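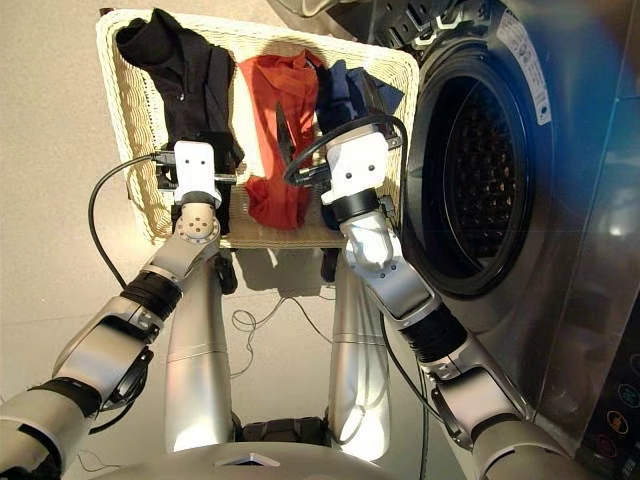 Cómo hacer tu primera dominada (aunque ahora no te despegues ni un palmo)

Buscar en el blog: escribe aquí y pulsa Intro

243 veces compartido · 5 comentarios

Te cuento mi caso rapidito: en enero me colgué de la barra del gimnasio, apreté los dientes y no pasó absolutamente nada. Ni un centímetro. Siete semanas después subí la barbilla por encima de la barra y pegué tal grito que se giró media sala. Así que vamos con lo que hice, paso a paso.

1. Aprende a colgarte

Parece una tontería, pero si las manos se te abren a los diez segundos da igual lo fuerte que tengas la espalda. Agarre prono (palmas hacia delante), manos un poco más abiertas que los hombros y a aguantar. Tres series, hasta llegar a treinta segundos seguidos. Yo uso una barra de puerta Gulness, pero la del parque vale igual de bien.

2. Activa las escápulas

Colgada y con los brazos estirados, baja los hombros alejándolos de las orejas. El recorrido es mínimo. Tres series de ocho, despacito. Si doblas los codos estás haciendo otra cosa, vuelve a empezar.

3. Negativas, negativas y más negativas

Súbete a un banco, colócate con la barbilla ya por encima de la barra y baja contando hasta cinco. Cuatro series de tres repeticiones, dos veces por semana. Ojo, que las agujetas son serias (¡a mí me costaba lavarme el pelo!). No las hagas dos días seguidos.

4. Remo para acompañar

Remo invertido en una barra baja o con mancuerna, tres series de diez. Los días que no me apetecía ir al gimnasio lo hacía en casa con una goma Fameo atada al pomo, y tan contenta.

5. Gomas de ayuda, pero con fecha de caducidad

La goma gruesa te ayuda sobre todo abajo, que es donde más cuesta, y una se acostumbra enseguida. Cambia a una más fina en cuanto saques seis repeticiones limpias.

6. Prueba una vez por semana

Descansada, después de calentar y antes de cualquier otro ejercicio. Un par de intentos y a seguir con la rutina. Si te duele el codo o el hombro (dolor, no cansancio), para y consulta con un fisio.

Comentarios

Marjan Dehghan
¿El paso 2 lo haces también los días de negativas? Yo lo meto como calentamiento y noto los hombros mucho mejor.

brestomberg_fit
Llevo un mes atascado a media subida. Voy a probar con la goma fina, gracias!!

Andreadis
Con agarre supino me salió antes. Luego pasé al prono y tardé otras tres semanas.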